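Opinion

Put the benches back

The town of Bassey took out its last downtown bench in December. It stood outside the old Titness shoe store, and it had been there long enough that the middle slat had been replaced twice. The public works crew had it on a truck before nine in the morning. By lunch there were four bolt stubs in the sidewalk with orange paint on them, and they are still there.

I have lived here most of my life and I never thought much about benches until my knee surgery. The walk from my front door to the pharmacy takes me 12 minutes on a good day. After the operation it took closer to half an hour, and I planned it by where I could sit. There was the bench at the bus stop, the low wall by the bank, and the Titness bench. The bus stop now has a leaning rail, a metal bar at hip height. You can't sit on it. The bank has put a row of studs along its wall.

The town gave two reasons for the removals. One was upkeep. The other was complaints about people staying too long. On the first point, the budget sheet lists $207 per bench per year for upkeep, and the town had 48 benches at the peak. That comes to $9,936. We spent more than that on the new welcome sign by the highway, and the sign only faces one direction.

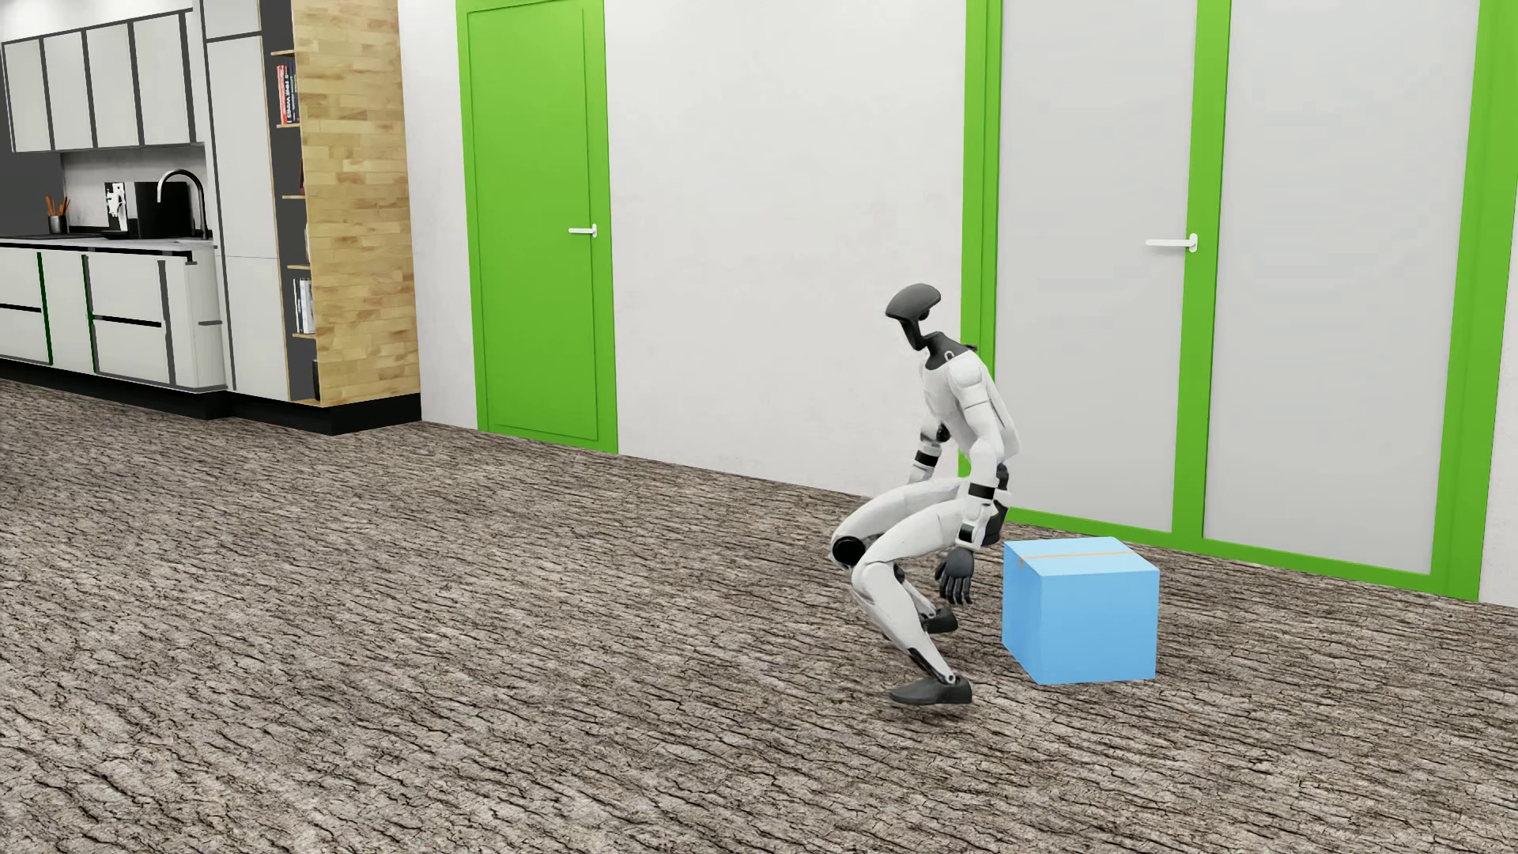

Baltazar Ledesma wrote to me after my last column to say I was skipping over the second reason. He runs the hardware counter on Bredus Street, and in his view the benches near his door had become a place for arguments, some of them loud, and he had lost customers over it. He would take a bench back tomorrow, he said, if somebody from the town answered the phone after five o'clock.

I think that is a fair complaint, and I don't want to wave it away. But it is a complaint about the phone. When people shout at each other on the sidewalk, the shouting is the problem, and it moves down the block when the seat is gone. The arguments on Bredus Street are now outside the laundromat. The people who have lost something are the ones who sat down for five minutes with a grocery bag and then went home.

There is also the matter of money on the store side. A person who can't rest can't shop for long. My neighbor used to make a loop of it - bakery, post office, bakery again if the line was short. She now has her groceries dropped off and comes downtown for the dentist.

The Flarkico apartments will add 125 units two blocks from the square, and most of them are meant for people over 60. The plans show bike racks and a charging station for cars. I looked through all the sheets at the town office and found one seat, inside the lobby, behind a locked door.

I would start small. Put eight benches back, with backs and armrests, because an armrest is what gets you up again. Space them no more than 200 yards apart between the pharmacy and the library. Keep them out of doorways, which would settle part of what the store owners are worried about. Give the evening line to a person with a name, and print the number on the bench.

The bolt stubs outside Titness are in the right place already. The old bench is in the yard behind the public works garage, next to the snow fence. I went and looked at it, and it needs one new slat.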